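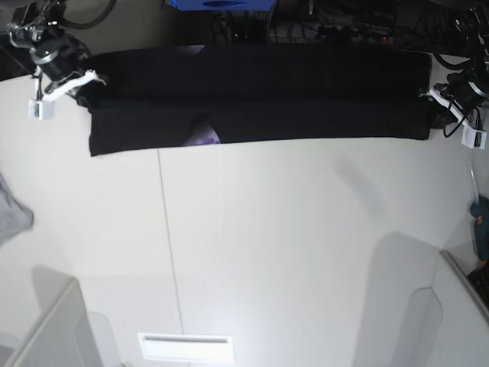 Black cloth, folded lengthwise, on a white tabletop.

Skanura Table Runner, Black

A plain black runner for dining tables, sideboards and hall tables. The colour is a flat, even black that goes with most dinnerware and doesn't pick up glare from overhead lights.

The runner is 131 cm long and suits a four-seat table with a bit of bare top left at each end. For longer tables, order 2 and overlap them in the centre under a bowl or tray. Hems are stitched on all four sides.

Care: Machine wash cold with other dark colours. Do not bleach. Line dry in the shade and iron on the reverse side at a medium setting. Wash separately the first 3 times, as some dye may come out. Fold marks from packing will ease with a warm iron.

The Skanura range is put together by Edeltraud Hollmann at our Jallville workroom. The grey version is out of stock until March. Matching napkins are sold separately in sets of four.

Unwashed runners can be returned or exchanged in their original wrap. Pickup from the Jallville counter is free.

Filed under: Home > Kitchen & Dining > Table Linen

You may also like
Skanura Napkins, Black, Set of 4
Skjelbred Tea Towel, Grey Stripe
Trirnham Round Placemat
Trirnham Oven Mitt, Long Cuff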